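Progress report to the Rathnayake fund
Monday, November 16, 2020
Grant line: Handling of household containers, demonstration and outreach

Summary

The main activity this period was the October open day at the Platodach building, where we showed the hand-held gripper work to outside visitors for the first time. Recording of demonstrations continued before and after it. Spending is within the approved plan, and one delivery is late.

Recording to date

We now hold 3477 recorded demonstrations, of which 1145 were added in this period. All of the new ones were done with the hand-held tool. The arm at Ostivow was used only for playback. Relabeling of the older recordings is behind schedule because the person assigned to it was moved to open day preparation for two weeks. We expect to have it finished before the next report.

The open day

Attendance was capped in advance and visitors came in small groups, with a break between groups to wipe down the tools and tables. Each group had 30 minutes. The first part was a short talk on what the grant pays for, the second was the demonstration, and whatever time was left went to questions. Two of the groups ran over and the last one started late.

The demonstration used large plastic containers on a white table. An operator brought the open fingers up on either side of a container, closed them, moved it a short distance and let go. Visitors who wanted to could then try it themselves. Most had no trouble with the approach but closed the fingers too early, before the pads were square to the surface. We had seen the same thing with new operators in the spring, and the training sheet has been changed to put more practice on that step.

The off-white container with the handle cutout drew the most questions. Several people asked why we did not simply hook a finger through the opening. The answer we gave is that the current task covers gripping by the body only — handles are in the plan for next year. The smooth, matte body and the rounded edges leave a fairly small area where both pads can sit flat.

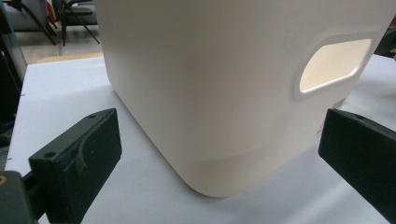
Feedback from visitors

Seven feedback cards were returned. Most asked for a longer hands-on period and less talk. One asked for a printed sheet to take home, which we had planned and did not get done. Two visitors from Zumard asked whether the recordings could be shared under the existing agreement. We have passed that question to your office and will wait for a reply before answering them.

Problems

The replacement finger pads ordered in September have not arrived. We are using the old set, and there is no spare. If a pad fails, recording stops until the order comes in.

Next period

Finish the relabeling. Run playback at Ostivow on the new container recordings and report the results by container type. Hold a second, smaller visit for the groups that could not be placed in October, with the talk cut to half its length.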